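July, 16:40. Bin picking, self-supervised grasping, Plenden cell

Cracking afternoon! The retrained grasp scorer got through 173 attempts with sticks and blocks mixed, and only 9 came up empty. The old weights missed 48 over the same number, so I'm really chuffed.
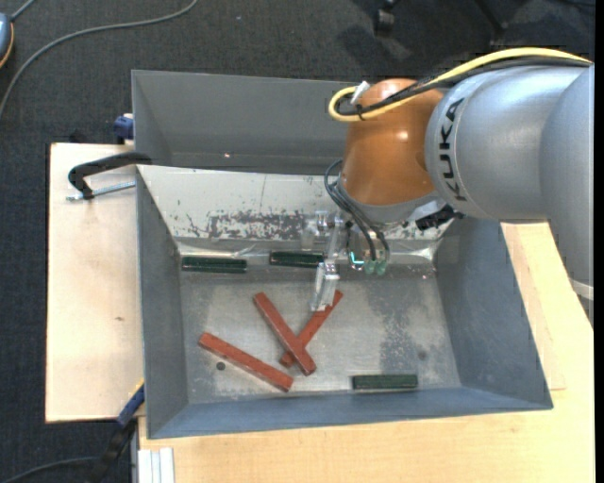
Crossed sticks are still the hard case (it likes to go for an end, I'd prefer the middle), but adding the 36 Stultwood grasps to the training set has clearly helped. Blocks flat against the wall next. Yatsenko split stays as it is until then. Weights are in the shared folder, do try them!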